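# The Second Opinion on the Crawl Space

We bought the house in Eltham knowing the crawl space was damp. What we did not know was how many people earn a living from describing damp to you.

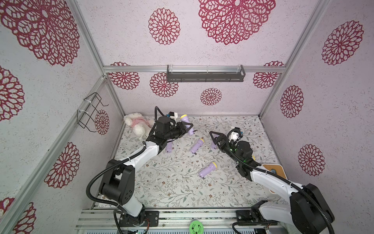
The first inspector quoted us $2,243 before he had his knees dirty. The second, Mikkel Overgaard, spent 12 minutes under the kitchen and told us to move the downspout. I wanted to believe him so badly that I called a third.

I've come to think the trouble is fear, and how well it sells. My daughter had a cough in June, so of course I read everything. By 2 a.m. I had diagnosed the drywall, the mattress and the cat. An air purifier was in my cart, then a bigger one. My husband asked if we might try opening a window – a thing his grandmother did for free.

I don't mean that sick houses aren't real. A friend of ours, Vilém Krajčí, had to tear out a whole bathroom, and he was right to do it. But I'd like the person who finds the problem and the person who gets paid to fix it to be strangers to each other. Ideally they'd dislike each other a little.

We moved the downspout. It took an afternoon and a $30 elbow joint. The cough left in its own time, as coughs do, and I can't tell you why. The bigger purifier is still in my cart.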